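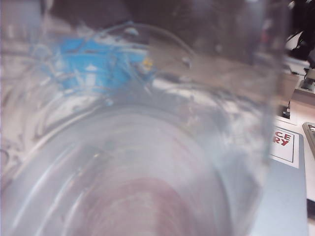 News from the Marnham shared workshop

The arm we are building in the back room has reached the stage where it can be tried on real objects. Until November we only gave it foam blocks, and it became quite good with foam blocks. Clear plastic is another matter. From very close, a transparent cup bends everything behind it, and the program finds edges where there are none.

The wrist part is already the fourth version. We printed the first three too thin, and they bent when the motor pulled. The new one weighs 190 grams and has taken 800 open-and-close cycles on the bench. It is named Altora, after a boat that Admasu's uncle had, and the name has stayed.
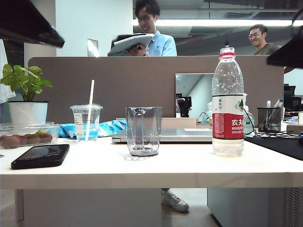

Page last changed: 23 Oct 2018

Please excuse that the bench results are still the ones from last year. The table will be replaced when Villads Þrastardóttir has finished with the log files.

For the trials we decided to use a normal desk with normal things on it. Glass, plastic and cloth stand close together, and there are cables too, which we would like the arm to stay away from. A tumbler with thick glass at the bottom is easier for us than a thin cup, as the fingers can press harder. For takeaway cups we have lowered the motor current by 20 percent. The lid is a separate problem — if the fingers close too high, they push it up.

Kiwifruits are on the list for later. They are soft and they roll, so first we want rubber on the fingertips. The group in Kilcombe uses cut bicycle tube for this and was so kind to send us a piece.

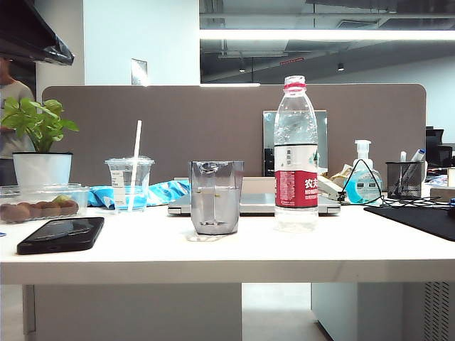 The desk with pitcher, water bottle and takeaway cup.

Who wants to help can write to Villads or leave a note on the board by the door. We need most of all a person who can solder small connectors with a calm hand. The material costs so far are around 28 euros for each member, and the list of parts hangs next to the drill press. Please put the small hex keys back in their box after use — two sizes are missing again.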